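Drying at the table: an interview with a kitchen fittings technician at Tornport

The Tornport workshop assesses small kitchen fittings for rented apartments, mainly racks, trays and sink accessories. Its senior technician has worked on wooden surfaces for 17 years. We spoke on a Monday, before the first delivery came in, and kept mostly to dish racks, sponges and the tables they stand on. 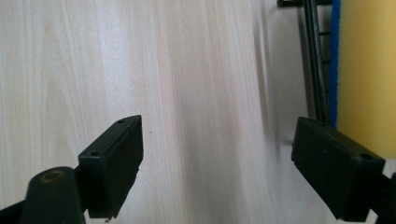

Pale wood grain, and a black wire rack with a yellow sponge in the second picture.
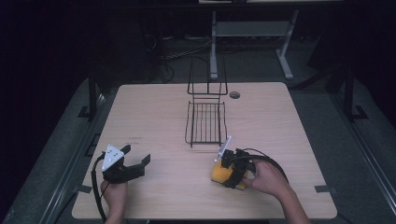 Where should a wet sponge be kept if the table is made of wood? On the rack, the technician answered, with air on both faces. "Flat on the wood is the worst place for it. The water has nowhere to go, and the surface under it stays damp long after the rest has dried."

Pale wood makes the problem easier to see. A gray mark on a light table shows within days, while a dark finish can hide the same damage for months. The technician regards this as a point in favor of light surfaces. "You want the early warning. Once the grain lifts, you are sanding."

The wire rack is a design the workshop returns to often. It has few flat parts, so little water is held on the rack itself, and most of what drips goes straight down. A tray is needed underneath when the rack stands on wood. In a comparison for the Mandiren housing project, the workshop left racks in place for 29 days, half with trays and half without. The tables under the bare racks all needed some treatment afterward.

"People look at the rods and forget the feet," the technician said. "The feet are where the finish wears through." The advice is to lift the rack when moving it – never slide it – and to wipe the contact points once a week.

On sponges the answers were short. Rinse in clean water, squeeze, stand on edge. The workshop replaces its own every 20 days, whatever condition they are in. Soap left in the sponge slows drying and leaves a film on the rods, which then has to be cleaned off with warm water and a soft brush.

The supplier Mokgethi has asked for a rack with a taller back, intended for large plates. The technician has reservations. Height moves the weight toward the rear, and a light frame can tip when only the back row is loaded. The current sample will be tested with wet plates in January.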